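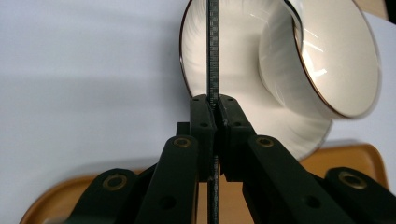

Figure 1. White cup and saucer with a thin gold rim.

4.2 The good cup and its uses

Most households in our sample own two kinds of crockery, and can tell you at once which is which. There is the kind people drink from, and there is the kind people own. The second lives behind glass or on a high shelf, comes out for weddings, funerals and the man from the bank, and is washed by hand by whoever is least trusted with anything else. When we asked what made a cup belong to the second kind, the answers seldom touched on shape, weight or price. They touched on the edge. A thin gold rim, of the sort on the white cup and saucer in Figure 1, was enough for most respondents to place a piece in the cabinet before they had picked it up. One householder in Loltow put it more firmly: "If it's got gold on, you don't dunk."

The survey described in Section 3 drew 2,582 usable replies from Loltow and the neighbouring villages, and was followed by 28 home visits. The reply slips asked for the last occasion on which the good set had been used. We had expected a list of feasts. What came back was closer to a list of excuses. Christmas was named often, as one would hope of a form sent out in December, but many of those who named it added that the set had been got out, looked at and put away again because there were too many people coming. A set bought for company was thus kept safe from company, and the guests drank from mugs advertising a tyre firm.

During the home visits we asked to see the set. This was always granted and nearly always took a while. Keys had to be found, and in three homes a chair had to be fetched. Owners who had told us on paper that the china was "nothing special" stood very close while we held it. We were offered tea on every visit and were not once offered it in the china under discussion, even when it was already on the table. On one occasion the good teapot was moved to the sideboard to make room for the ordinary one.

It would be easy to read this as thrift, and earlier writers on the parlour have done so. The trouble is that the sets are rarely worth much. The two makes that turned up most in our visits, Brunine and Broltier, were sold in large numbers through market stalls and catalogues, and a full Brunine tea service can be had second-hand for less than the cabinet it stands in. Several owners knew this perfectly well. One had been told by a dealer that he would take the cabinet and leave the cups. She had them insured all the same.

We suggest that what is being saved is the occasion. A good set holds out the promise that somebody will one day call who deserves it, and each ordinary visitor who is given a mug keeps that promise alive. Using the set would settle the matter. This may explain why breakages, when they come, are remembered with such care. Respondents who could not give the year of their own wedding could give the afternoon, the weather and the cousin responsible for a lost saucer. A set with one saucer missing was described as "spoilt" or "broken up", and in a handful of homes it had been brought down to daily use from that day on, with evident relief on all sides.

The age of the owner made less difference than we had supposed. Younger households had fewer sets, and most had been handed down, often against the wishes of the person receiving them. Yet the rules travelled with the china. A couple in a flat on Wijaya Street, with no cabinet and hardly a shelf, kept a grandmother's tea service in its box under the bed, wrapped in newspaper. They had never used it and did not like the pattern. Asked whether they might give it away, both looked at us as though we had proposed selling the grandmother.

Two limits should be noted. People who own no good set had little reason to return the slip, and our account of them is thin. The wording of the question about gold also caused some trouble, as a number of respondents took it to be about teeth. Those replies have been left out of the counts in Section 5, although they were among the most detailed we received.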